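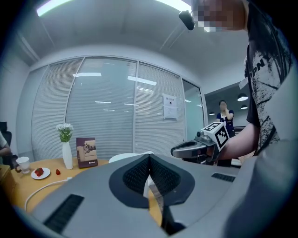 Sixty minutes at Fikstead

I have changed trains at Fikstead more often than I have been to the dentist, and I look forward to it about as much. The timetable gives you 60 minutes between the Wendt train pulling in and the Kallow train pulling out. I used to think this was a mistake that somebody would fix. It has now survived three new timetables, so I suppose it must be policy.

The waiting room has a heater, which runs in summer, and a clock which is six minutes fast. Regulars know about the clock. Everyone else leaps up, runs over the footbridge with their bags and then stands on platform 3 looking at an empty track. I did it twice my first week and pretended both times that I'd wanted the air.

Then there is the machine. It sells crisps, and a chocolate bar called a Trovasico that I have never seen for sale anywhere else on earth. It tastes of the box other chocolate came in. I've eaten one a week for years and would be upset if they stopped making them.
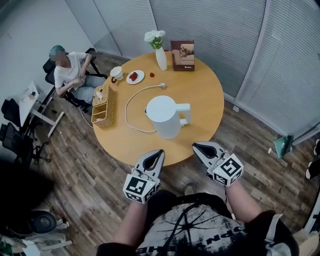 What I do with the hour

At first I worked. I had a laptop and a flask and a very high opinion of myself. The laptop battery gave up one winter and I found I didn't miss it, and neither did work.

After that came the reading phase. I bought a Russian novel of 1063 pages, on the grounds that I would finally have the time, and carried it back and forth until the spine went. I got as far as the second wedding. It's now under the short leg of my desk at home and has never been more useful.

These days I walk to the end of the platform and back, look at the allotments, and form strong views on other people's beans. One plot has gone over entirely to marrows this September. I can't think who is going to eat them. I worry about that household.
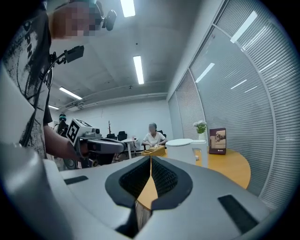 Table, September.

My sister says I should just drive. It's forty minutes door to door, she says, with the radio on. She's right, and I've looked at the route, and there's a roundabout at Wendt with five exits that I don't care for at all. I've told her I'll think about it when the marrows are in.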